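Section 4: Setting Up Your Drusik Hand Cream Warmer and Paraffin Bath

Thank you for choosing the Drusik paraffin bath from Monau. We know it is tempting to plug it in and get straight to the nice part, but do please read this section through once before you begin, preferably with a cup of tea and before your sleeves are rolled up. The first melt takes a good while longer than the later ones, and it is much easier to enjoy if everything you need is already within reach.

What you will need

The bath and its lid, the grille, one pack of Zoltero wax blocks (or any cosmetic paraffin sold for use on the skin), two clean hand towels, the plastic liners and a pair of the towelling mitts. Candle wax must never be used, as it melts at a much higher temperature and will burn you.

Before first use

1. Stand the bath on a flat, steady surface, well back from the edge and at least 200 mm from the wall. A kitchen worktop does very nicely, and so does a sturdy dressing table, provided you have put something underneath to catch the drips.

2. Wipe out the tank with a soft, dry cloth. Please don't rinse it under the tap, however dusty it may have become in the cupboard.

3. Lay the grille in the bottom with its feet pointing downwards. It keeps your fingertips away from the heated base and should stay in place whenever the bath is on.

4. Put in the wax blocks, breaking them up if they are too long, and close the lid. Turn the dial to MELT and leave the bath for some 90 minutes. The amber light stays on while the wax is melting.

5. When the amber light goes out, turn the dial back to KEEP WARM and wait a further 65 minutes with the lid on, so that the wax can settle to a comfortable heat.

Caution: Never dip while the dial is set to MELT. If you have poor feeling in your hands, poor circulation, broken skin or a rash, have a word with your doctor or pharmacist before using the bath at all.

Dipping your hands

6. Take off your rings, watch and bracelets, then wash your hands and dry them thoroughly, taking particular care between the fingers. Test the wax with a small dab on the inside of your wrist.

7. Hold your fingers slightly apart and keep them still. Lower the hand slowly as far as the wrist, lift it straight out, and let the coating turn dull before you go in again. Four dips are plenty for most people. Try not to wriggle, tempting as it is, or the coating will crack and let warm wax in underneath.
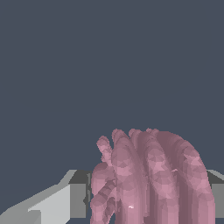

8. Slip on a liner and then a mitt, and sit back for as long as you find it pleasant. When the warmth has faded, peel the wax away from the wrist downwards. It usually comes off in one piece, rather like a glove.

Note: Used wax should go in the household bin. Please don't put it down the sink, where it will set in the pipe.

For spare grilles, liners and mitts, see the Melnychuk accessories list at the back of this booklet.

Text revised 9 July 2018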